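5/14/25

Dishes and sponges, kitchen bench notes, second go

Okay, so the washing-up list has been rewritten again, and I reckon this version will stick for a while. Bontu read the old one out loud at lunch and we all had a laugh at "wipe thoroughly until satisfactory" (mine, sorry). It now says which side of the sponge goes on which dish, and that's pretty much all it says.

Foam side for the plates, the bowl and anything shiny. Green side only for stuff that's stuck on hard, and never on the trays! Kiros went at one of the Flerkby trays with the scourer back in March and you can still find the dull patch if you tilt it to the window. It's in the bottom drawer if anyone wants a look. I'm keeping it as a warning.

Soap: we're down to the last of the Tovine bottle, 2000 mL, which lasted way longer than I thought it would. Lemlem wants to go back to the Abdella stuff because the smell doesn't hang around on your hands. Fine by me, but it foams like mad, so half a squirt in the basin is plenty. I tried 40 mL in a full basin once and was rinsing until home time.

Water about as warm as your hands will put up with. I wrote down 19 minutes for the whole pile last time, from filling the basin to hanging up the tea towel, and Chaltu did it in less but left the cutlery, so I'm not counting that one.

Still to sort out:
- a proper rack (the one from Drarard wobbles and I don't trust it with the bowl)
- new sponges, the two-layer kind, same size as now
- somewhere for the sponge to live. Not on the bare table, please. It leaves a mark on the wood and then I'm out there with the oil again
- ask Horácio if he wants his big oval dish back or if we're adopting it

Oh, and check the insides of the bowls before stacking. Dried yellow bits hide really well on white and you only find them when your soup's already in there. Run a finger round the bottom, it's quicker than squinting.

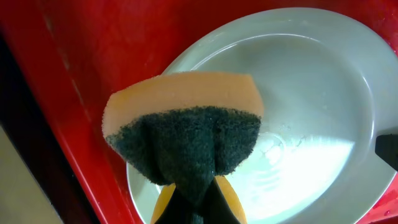
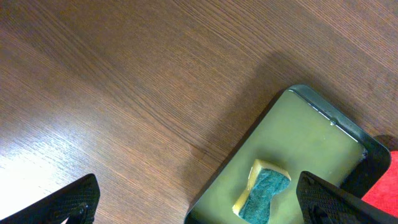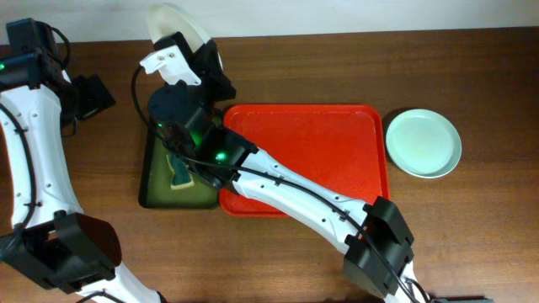
Third one has the green tray, the red tray and the mint plate set out on the table.

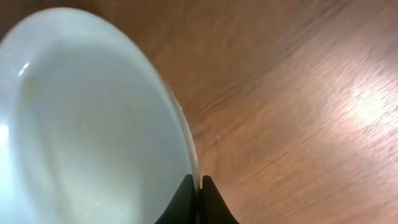

Can the same sponge do the greasy dishes and the plates?

It can if the plates go first. Do the plates and the bowl in clean suds, leave the greasy ones for last, then squeeze the sponge out under the hot tap and stand it on its edge to dry.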